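Home Issues Authors Submit Search

3.2 How households store and hand on knitted garments

The second part of the study concerns what happens with a garment after the family stops wearing it every week. In the literature on clothing reuse this period is often treated as a single waiting time before donation. Our interviews in Sanilstead suggest that it has several stages, and that people move garments back and forth between them.

We asked each household to keep a paper diary of the clothes which left the wardrobe. The diaries were collected by Tsehay Abera, who also made the first interviews in January. In total 283 households returned a diary that could be used, and these diaries contain 1,035 entries for knitted tops. We counted a garment only once, also when it appeared again under another name (for example "the blue one of my brother" and later "old polo"). Where two entries could not be separated with certainty, we kept both.

The most common first stage was what the participants called "house clothes". A shirt that is no longer good enough for work is worn for cooking, gardening or sleeping. Older participants described this stage as normal and did not see it as a form of reuse at all. Younger participants more often skipped it and put the garment directly in a bag for the Vetumitz collection point, where it could stay for many months before somebody carried it out of the house.

Fabric had an influence on this choice. Smooth jersey was quickly judged as "finished" when it became thin at the shoulders. Pique and other textured knits were kept longer, and several participants explained that small faults are less easy to see on such a surface (Figure 4).
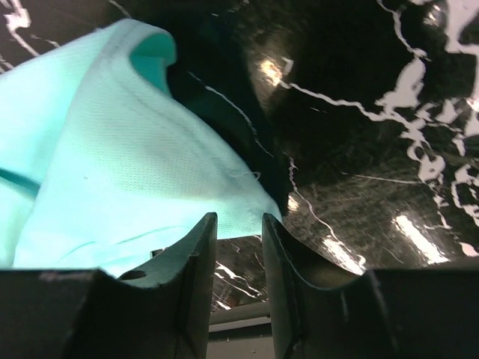 Sanilstead, Fri 27 September

Figure 4. Fabric with a fine mesh texture, in pale mint-aqua with darker teal at the fold.

We do not want to make this point too strong. The diaries did not ask for the fabric, and we know it only where the participant mentioned it or where the garment was discussed in the interview. It is also possible that textured knits are bought for better occasions and therefore begin their life with a higher value.

The second stage was exchange inside the wider family. Here the size of the garment was more important than its condition. Kalkidan Tesfamariam, who carried out the interviews in the Makhubela district, noted that shirts were often offered to a relative together with something else - a dish, some seedlings, a school book - so that the gift would not look like a wish to get rid of old things. A refusal was rare, but a received shirt was not always worn. In 20 households the same garment came back to its first owner during the diary period.

The last stage, cutting into cloths, was reported less often than we expected from earlier work. Participants said that knitted fabric leaves fibres on glass and that they prefer old towels for this purpose. The differences between the two districts are treated in section 3.3.

Shares 20 Comments 0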